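Tiling questions I get asked a lot

I'm Elba, I've been tiling floors for years and my inbox is full of the same handful of questions, so I've put my answers in one place.

Do you lay straight or on the diagonal?
Both! Diagonal makes a narrow room feel wider, but you'll cut more tiles, so order extra.

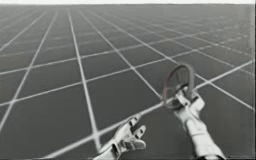

Dark floor, thin pale lines, set on the skew

What colour grout goes with dark tiles?
I love a pale one - it does show muddy boots, mind. Mid grey is kinder if you've got dogs (I have 2, so guess what's in my hall).

How long before I can walk on it?
Check the bag first. I leave mine overnight and go round the back way, which drives everyone mad.

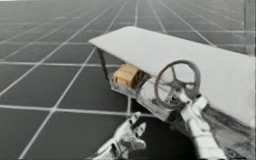
Words: Elba Quezada. Grout tips: Rostam Hashemi

Can I tile over old tiles?
Sometimes. Tap them all over, and if any sound hollow, get them up. Don't forget your doors will need trimming too!

Do you travel for jobs?
Redstead and the villages nearby, yes. Further out I'm booked up until March, but drop me a line anyway and I'll see if Rostam can fit you in on a Thursday.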